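Chapter 4
Sorting and Clearing: Planning a Two-Arm Task 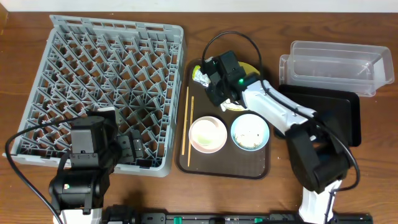
Clearing a table after a meal takes a person a minute or two and very little thought. Chopsticks go one way, bowls another, scraps are tipped off and wrappers are thrown away. When a student team tries to get a pair of robot arms to do the same job, they soon find that the thinking has to be done in advance and written down. This chapter is concerned with that stage of the work.

In Chapter 3 you drove a single arm by hand and recorded its joint positions. You should now be able to home the arm, open and close the gripper, and stop the arm safely at any point in a movement. If you can't yet do all three, go back to the practical work in Chapter 3 before you start. Nothing in this chapter repeats it.

By the end of the chapter you should be able to:

break a household job into a list of separate moves
decide which arm does each move
say what has to be true before a move can begin
keep a task log that another team could follow
score a run using the Drorura club rules

4.1 The clearing task

The task used throughout this chapter is the one set for second-year teams at the Drorura schools' robotics league. Two arms stand side by side at the edge of a table. Between them is a serving tray with used tableware on it. To one side is a dish rack, and to the other is a container for rubbish. The team must put the tableware in the rack and the rubbish in the container. The tray itself stays where it is until everything on it has gone.

A serving tray may hold chopsticks, small bowls, a plate, and bits of foil or wrapper. These are very different things to pick up. A bowl has a rim that one finger of the gripper can go inside. A chopstick lies almost flat against the tray and gives the fingers little to close on. Crumpled foil has no fixed shape at all, and it gets smaller when it is squeezed.

Teams are given 738 seconds for the whole run. That sounds generous, and most first attempts still fail to finish. The time is lost in small amounts: an arm waiting for the other to get out of the way, a bowl picked up and put down again, a gripper sent back for a piece of foil that it dropped.

4.2 Moves and steps

We shall use two words with fixed meanings.

A move is one complete piece of work done to one object. "Put the pink-rimmed bowl in the rack" is a move.

A step is a part of a move. The steps for the bowl might be: open the gripper, go to a point over the rim, lower, close, lift, travel to the rack, lower, open, lift away.

Write your moves first and leave the steps until later. Teams that begin with the steps tend to write a great deal about the first bowl and then run out of club time before they reach the plate. A list of moves for a whole tray should fit on half a page.

The order of the moves matters. Suppose a piece of foil is resting on a plate. If the plate is lifted first, the foil will probably slide off, and it may land in a bowl or on the table. The foil must therefore be moved before the plate. We write this as a condition:

Move: plate to rack
Condition: nothing resting on plate

Some conditions are easy to check with a camera. Others are not. Crumbs and specks of food in a bowl are hard to pick out if the inside of the bowl is patterned, and the league rules do not require teams to remove them. Read the rules for your own event with care, as the Premeo regional heats do ask for bowls to be emptied over the rubbish container before they are racked.

4.3 Which arm?

With two arms there is a choice to be made for each move. The simplest rule is to use the arm nearest to the place where the object has to end up. If the rack is on the left, the left arm does the racking, and the right arm deals with rubbish.

This rule breaks down when an object is on the wrong side. A plate at the far right of the tray may be out of comfortable reach for the left arm, which would have to stretch almost straight. An arm that is nearly straight is weak and shakes when it stops. In that case there are two possible answers.

The first is a handover. The right arm lifts the plate, brings it to the middle, and the left arm takes hold of it before the right arm lets go. This looks impressive and takes a long time to get right.

The second is a set-down. The right arm lifts the plate and puts it on a clear part of the table or tray, and the left arm then picks it up from there. It adds steps, but each arm can be tested by itself. We recommend the set-down for a first attempt.

Whichever you choose, the arms must not be over the tray at the same moment unless you have planned for it. Draw the table from above and shade the area that each arm can reach. The part where the shading overlaps is called the shared zone. Give the shared zone to one arm at a time, and write in the log when it changes hands.

4.4 Cables

Cables are a common cause of failed runs, and they are seldom mentioned in the plan. The cable to a gripper has to be long enough for the arm's furthest reach. When the arm is folded up, the spare length has to go somewhere, and it usually makes a loop. A loop that hangs low over the tray can knock a bowl or drag a chopstick along with it.

Before the first powered run, move each arm by hand through every position in the plan and watch the cable the whole time. Look for three faults: a loop that touches the table, a cable pulled tight at a joint, and a cable that could be caught under the other arm. Fix the cable to the links with soft ties, leaving slack at the elbow. Repeat the check whenever a gripper is changed.

4.5 Keeping a task log

The Gominell team kept a log through their first season, and the extract below is typical of it. The entries are short. Each gives the move, the arm, the result and one remark.

Run 11
Foil to container. Right arm. Done. Held on second try.
Small wrapper to container. Right arm. Failed. Closed too high.
Blue-rimmed bowl to rack. Left arm. Done. Landed tilted.
Chopstick to rack. Left arm. Failed. Pushed it along the tray.
Stopped by team. Cable loop low.

The remark column is worth the most later on. "Failed" tells the team very little. "Closed too high" tells them which step to change. Avoid remarks such as "bad luck" or "nearly", which can't be acted on.

Record the starting layout as well. A sketch is enough if it shows the angle of the chopsticks, the gap between the bowls and the position of the rack. Tape marks on the table will help you to put everything back in the same place. Once the task works from one layout, begin to vary it a little.

4.6 Scoring

The league marks each run out of 60. Points are given for objects placed correctly and taken away for objects dropped off the table. Placed correctly means that the object is in the rack or container and stays there once the gripper has let go. A bowl balanced on the rim of the rack scores nothing if it falls before the judge has looked at it.

A run stopped by the team keeps the points earned up to that moment. A run stopped by a judge does not. Agree before you begin who will have a hand on the stop button, and let that person do nothing else.

Practical work 4A

You will need two arms that have passed the Chapter 3 checks, a tray, a dish rack, an open container, two bowls, a plate, a pair of chopsticks and some kitchen foil. The Yazdani starter kit includes a suitable tray and bowls. Use plastic tableware until your team has had 4 clean runs one after another.

Lay out the tray and sketch it. Write a list of moves, with a condition beside each one where it is needed. Mark every move L or R. Swap lists with another team and try to act out theirs by hand, using one finger and thumb of each hand as the grippers. Do only what is written. Wherever you have to guess, put a cross in the margin and return the list.

Correct your list before going on to section 4.7, where the moves are turned into steps and the first powered run is made.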